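**Soap people wanted! Call for home testers and one part-time bench helper**

I make soap in Dredau, in a back room that smells of oats and hot olive oil, and I sell it under the name Terkis. It's a small business (me, mostly, and a very patient van driver) but last year we sold 3,000 bars, and I've reached the point where I can't wash my own hands often enough to test everything I want to make. So I'm asking for help, in two ways.

First, home testers. I'm after 103 households in Dredau, Lai and Mirnisstead who'll take a plain cream bar, put it by the sink and use it as they'd use any other soap until there's only a sliver left. No special skin needed. Builders, gardeners, people with toddlers, people who wash up without gloves — yes please to all of you! You'd fill in a short card once a week: does it lather, does it go mushy in the dish, does it crack, do you like the smell. Be rude if you need to. The last recipe had a lovely scent and turned to porridge, and I'd far rather have heard it from you than from the shop in Lai.

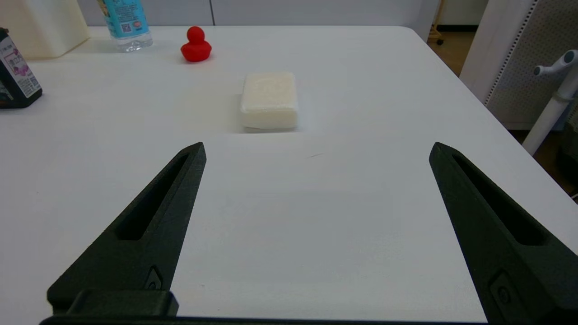 *Terkis Newsletter, No. 14*

What I'm really fussing over at the moment is the shape and the stamp. I like a rectangular bar with soft corners, easy to hold and not sharp on the first day, but a faint stamp on the top is hard to read even before it has met any water. If you're a tester, please tell me the day you stop being able to make out the lettering, and whether you cared.

Second, the bench job. It's two mornings a week from April, in the Dredau workroom. You'd be trimming bars, wiping them down, checking edges, wrapping and boxing. It's standing work and a bit repetitive, though the radio's on and the biscuits are decent. You don't need any experience, just tidy hands and a good eye for a wonky corner. Please don't apply if strong smells give you a headache (lavender week is quite something).

Testers get the soap free plus three bars of their choice at the end. The bench job is paid hourly, and I'll tell you the rate when you get in touch.

Drop a note through the workroom door or leave your name at the Mirnisstead market stall. Say which one you're after, where you live, and any allergies, nuts especially.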